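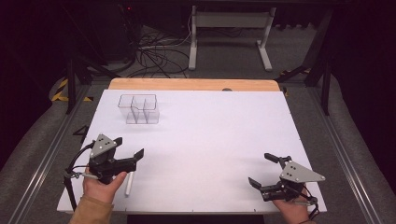
The Levels at Dotelgate

Shares 93 · Comments 3

The gauge at Dotelgate was a cast-iron post set in the east wall of the lock, graduated in centimetres from a brass bolt. Readings were taken at six in the morning and six in the evening. The 1,059th reading of Njoroge Lyimo's employment was 223, and so were the one before it and the one before that.

He entered it in the book. The book had a column for level, a column for weather, and a narrow column headed Remarks, in which his predecessor had written almost nothing for eleven years apart from "heron" and, once, "heron (dead)". Lyimo wrote "steady" and went in to make his tea.

A steady level in April was not in itself a fault. The Nyaga came down from the hills in two channels, joined above the village of Bolodau, and reached Dotelgate nine hours later. Rain at Bolodau in the morning was a rise at the lock by evening. It had rained at Bolodau in the morning. He had telephoned the shop there to order lamp oil, and the woman had held the receiver to the door so that he could hear it on the roof.

At six that evening the level was 223.

There were only a few ways for this to happen. The post could have moved, which would require the wall to have moved. The water could have been let out below, but the lower sluices were his and were shut. It could have been held above, but the only structure above was the old Flumeck weir, which had no gates. Or the reader could be in error. He went out again with a lamp, lay on the coping and read the post from a hand's breadth away. The water touched the line. It did not lap at the line or move about it.

He wrote "steady" and, after some thought, "checked".

The procedure for a doubtful gauge was in the back of the book. A second reading was to be taken by an independent means, and the two compared. He had a weighted tape for the purpose. The depth from coping to water, subtracted from the height of the coping above the bolt, should equal the figure on the post. He lowered the tape until the weight met the surface, pinched it at the edge and drew it up. The subtraction came to 226.

He did it again and got 226. He dried the tape, warmed his hands and did it a third time with the same result. The post still said 223.

A difference of three centimetres would normally be put down to the tape. Tapes stretch. This one was steel, and he laid it against the survey marks on the lock beam, where it agreed with them to the width of a pencil line. He then measured down the face of the post itself, from the top of the casting to the lowest graduation he could reach. Each centimetre was a centimetre. He found nothing wrong with any part of it, and the whole was wrong by three.

He slept badly and was out before five. The tape gave 231. The post gave 223.

The duty of a level keeper is to report the gauge. This had been explained to him on his first day by the district engineer, a tall man who disliked the damp and had not been back. The sluices downstream were set from the Dotelgate figure, and the figure meant the post. It said so on the first page of the book — "the level shall be the level as shown by the gauge" — and Lyimo had copied the sentence out as a test of his handwriting.

At six he telephoned the district office. The clerk asked for the level.

"The gauge shows 223," Lyimo said. "The river is at 232."

There was a pause while the clerk looked for the place on the form.

"I've got one box," she said.

"I know."

"Which is it?"

He looked through the window. The towpath on the far side was usually dry to the foot of the alders. The nearest alder was standing in water, and a plank he had left against it in the autumn had lifted and was turning slowly. On the lock wall the water lay exactly on the line.

"Put 232," he said.

"The gauge reads 232?"

"No. The level's 232."

She wrote something. He heard the pen, and then he heard her ask somebody behind her whether there was a form for this. The answer took some time. In the end she said that she would enter the figure and mark it as the keeper's estimate, that an estimate would need his name on it as well as his number, and how was Lyimo spelt. He spelt it.

Below the lock the sluices were opened at half past seven. He felt it through the floor before he heard it, as he always did, and stood on the coping with the tape in his hand. By noon the river had dropped to 225 and the plank had gone. By four it was at 223, and the tape and the post agreed.

He waited. At five the tape gave 219. The water had drawn away down the wall and left a dark band on the stone, four centimetres deep, which he measured. He read the post from the steps, and then lying down, and then through the glass that had been supplied for reading it in fog. The post gave 219.

He cleaned the mud from the foot of the casting with a stiff brush. He tightened the one bolt that would take a spanner. Then he went in and opened the book, and under Remarks, against the morning reading, he began to write in the smallest hand he had. The column was too narrow. He ruled a line through what he had put, wrote "see over", and turned the page.

The back of the page had been used already. It was his predecessor's writing, in pencil, very small, and it began with a column of pairs of figures. In each pair the first number was 223.

Lyimo moved the lamp closer and sat down to read it.

Shares 93 · Comments 3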